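Druko (drum)

The druko is a two-headed hand drum from the river town of Zilturham, played across the lap with one bare palm and one short stick.

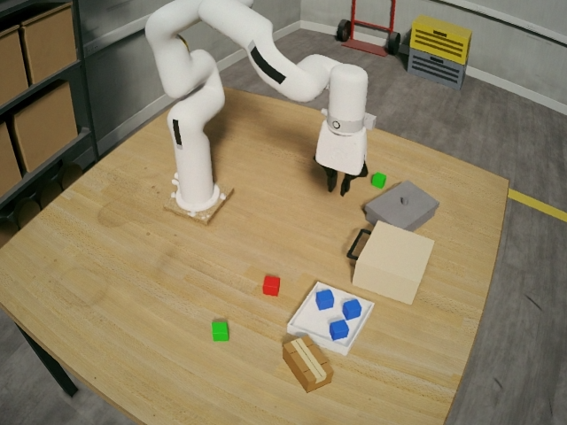

It is first mentioned in a parish account book of 1458, in which the town paid a drummer to play at a wedding and then paid him slightly more to stop. Later entries suggest the arrangement became customary.

Construction

The shell is carved from a single piece of willow or linden and tapers toward the left hand. The wide head is goatskin, the narrow one calfskin, and the two are joined by a zigzag of cord. Traditional makers tune the drum by wedging pegs under the cord until the player is satisfied or the cord snaps. Metal lugs came in during the last century and are still described in Zilturham as "the new way."

Technique

Beginners learn four strokes. The best known is the ko, a damped slap near the rim, which sounds like its name when played well and like a dropped book when it isn't. Most of the standard repertoire is in a limping seven-beat pattern called the gurnimell, usually taught by walking up a flight of stairs and skipping one.

The main teaching source is the handbook by Lempi Mäkelä, a percussionist who came to the town for a summer and stayed long enough to write down 173 patterns. Some 2 dozen of these are, by her own account, the same pattern played by people who disliked each other. Her advice on practice is brief: play slowly, stop when the wrist hurts, and do not perform for relatives in the first year.

Modern use

The drum nearly vanished when dance bands arrived with the snare, which was louder and could be played standing up - a serious advantage near the bar. It survives mainly at weddings and at a players' gathering held each June, where the slow gurnimell is the required piece and the tempo is argued over until supper.

See also: Frame drum; Hand percussion; Lap drum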